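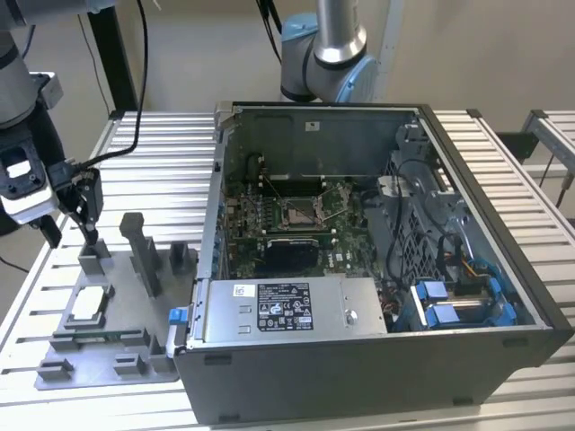
ESD and force limits for a robot cell that handles CPUs and memory
Posted by lurkow_bench in Automation > Standards and good practice

We're setting up a small cell at our refurb shop to put processors and memory into used desktop towers. It has two arms on an aluminum table, the PC lies on its side with the panel off, and the parts wait in a printed fixture plate next to it. For now we're running it slow with a person standing nearby.

Our quality person wants a written procedure before we go past trial runs. I have our manual bench procedure (wrist strap, mat, log sheet) but most of it assumes a human hand. What should I be writing down for the robot side? Mainly static, how hard the arm is allowed to push, and what the operator has to do before reaching in. I'm in the US if that matters. The arms are the collaborative type and the integrator told us "no fence needed," but I can't find that in writing anywhere.

3 replies

Golnar Abbasi
Start with the last part. "Collaborative" describes the arm. The risk assessment has to cover the whole application, meaning the arm, the gripper, the part in the gripper, the table and the computer. Open PC cases have thin sheet metal edges, and a hand caught between the gripper and a case wall is a different problem from a hand touched in open air. Read ISO 10218 parts 1 and 2, and the US version, R15.06. ISO/TS 15066 is where the older contact force guidance is. If the integrator did an assessment, ask for the signed copy. If they didn't, you don't have a "no fence" decision yet.

With two arms, also write down what each one does when the other stops. At Hassanpour we had a cell where the stop button on one pendant stopped only that arm. We wired both to one safety circuit and put a test of it on the start-of-shift sheet.

For static, your program should follow ANSI/ESD S20.20, the same as the manual bench. What changes is the list of things that need a path to ground:

Gripper fingers. Pads should be dissipative. Measure from the fingertip to ground with the arm in several poses, because a path through the joints can vary as they move.
Fixture plate. Ordinary printed plastic is an insulator and holds a charge. Use an ESD-safe filament and measure it, or put an ionizer over it. Don't go by the color of the plastic.
Table. Bare aluminum is conductive, so a charged part set down on it can discharge fast. Ground the table and keep loose parts off the bare metal.
The computer. Unplug it from the wall, hold the power button a few seconds, then clip the chassis to the common ground point.

Recheck all of it every month and after any change of fingers or fixture. Our limit for the fixture surface was 50 volts on the field meter. That was our own number, so set yours from the most sensitive part you handle.

bridska_tech
On force, keep separate limits for the two jobs. A CPU going into that kind of socket should need no push at all. Lower it, release it, then close the frame. We set the arm to stop and back off at 2 newtons on CPU placement, and the operator checks the seating by eye before the frame comes down. No automatic retry. If it stops, a person looks at the socket first.

Memory does need a real push, and the latches have to be open before the arm starts. Take the limit from a few hand insertions on a force gauge, board by board. Also write in a cable check. Loose cables over the board will catch a finger sooner or later — we tuck and tie them before the program is allowed to run.

For reaching in, ours says stop both arms, confirm the light, strap on, then reach. Strap goes on before the hand goes over the board.

clendavetti4
we just use an antistatic mat and its been fine, did maybe 2000 boards. wouldnt overthink it

Golnar Abbasi
Comment on the reply above: static damage often shows up weeks later as a return, so passing at the bench doesn't tell you much. And a mat under the table legs does nothing for the fingertips. Measure them.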